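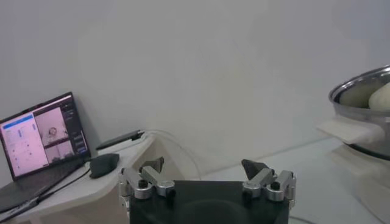 Wrist view, gripper open, facing the bench and the logging laptop.

Tosent Buns: README and data card
Updated January. By Theresia Ortner

This folder holds the recordings our student club made for the kitchen round of the Zonum league. The task is to move steamed buns from an electric steamer to a plate with a robot arm. The club meets on Saturday in the ground floor lab of the Aigner building, and all of the recording was done there by members, with Roswitha Pfister supervising.

The data is meant for other teams in the league and for anyone in the club who joins after us. It is small. Please read the section on known problems before you train anything on it.

What is in the folder

There are 750 episodes. Each has a head video, wrist video, joint positions, gripper opening and a short text label. Episodes are grouped by session, and every session folder has its own notes file. The notes are typed by whoever was operating that day and the style varies a lot. Spelling mistakes have been left in.

We held back 50 episodes for testing. They are listed in test.txt and should not be used for training if you want your results compared with ours in the league table.

The setup 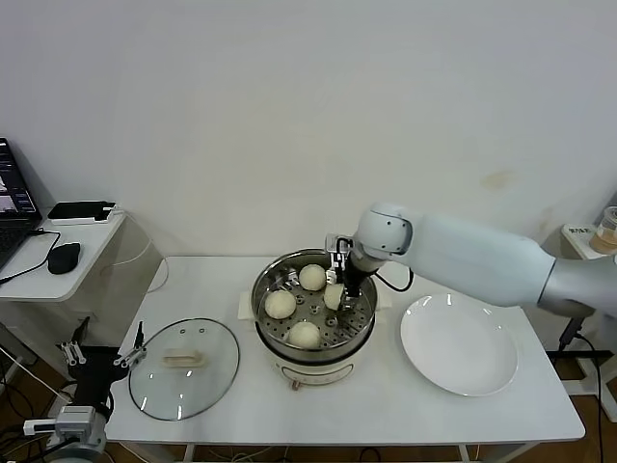

The task begins with the lid off and the buns on the steaming tray. The operator picks a bun, lifts it clear of the rim and sets it down on the plate. The tray is the awkward part, with raised metal studs between the buns, and a finger that comes down on one stops short of the bun. The plate goes to the right of the steamer and the glass lid to the left, and we kept to that in every session so that the label text ("take the bun from the steamer and put it on the plate") could stay the same. Where the buns sit on the tray was left to the operator. In the second half of the recording we asked people to vary this more, because the early sessions were too tidy.

Both arms are in the logs. Only the right arm does the picking. Joint values for the left arm are kept so that the file layout matches our two-arm tasks, and you can drop those columns.

Operators worked in turns. A turn ended when the operator asked to stop or when the timer on the bench went off, whichever came first. New members did a practice turn before anything of theirs was saved.

How episodes were checked

Each episode was watched once by a member who had not operated it. The checker gave it one of three marks: good, usable or bad. Bad episodes were deleted. Usable means the bun reached the plate but something on the way was clumsy, such as a second attempt at the grasp or a bun turned over in landing. The mark is in the column called "check".

Squashed buns count as usable if they arrived. We argued over this for a long time and Roswitha settled it.
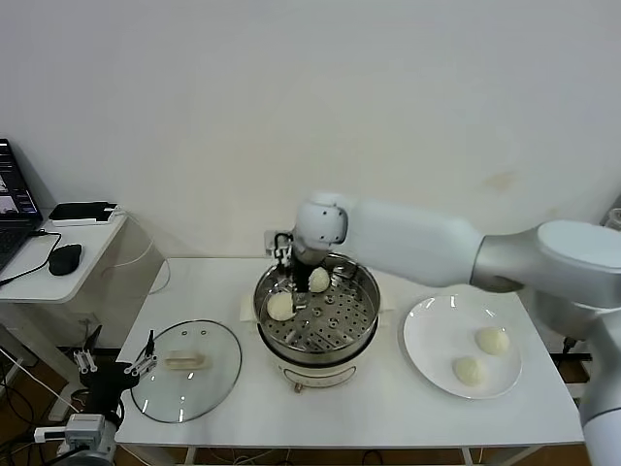 Checkers were also asked to note the order in which the buns were taken. This is in the column "order" and was filled in by hand, so expect gaps. Taking the back bun first leaves the operator more room at the front, but some people preferred the other way and we did not make a rule.

Known problems

The clock on the logging laptop drifted in the first sessions, and video and joint data are out of step there. The script fix_times.py corrects most of it. Version 2 of the files already has the correction applied — if you downloaded the folder before that, fetch it again.

Gripper opening is stored as a raw value from 0 to 2,000 and has not been converted to millimetres. We do not have a good calibration for it.

Lighting was never controlled. Blinds were up or down depending on who got to the lab first.

Using the data

Free for teaching and for league entries. Please name the club and the folder version in your report. If you find a bad episode we missed, send the session name and episode number to the data desk at Tallon, who host the folder for us, and they will pass it on.

We use cookies to remember your download settings. Accept | Manage choices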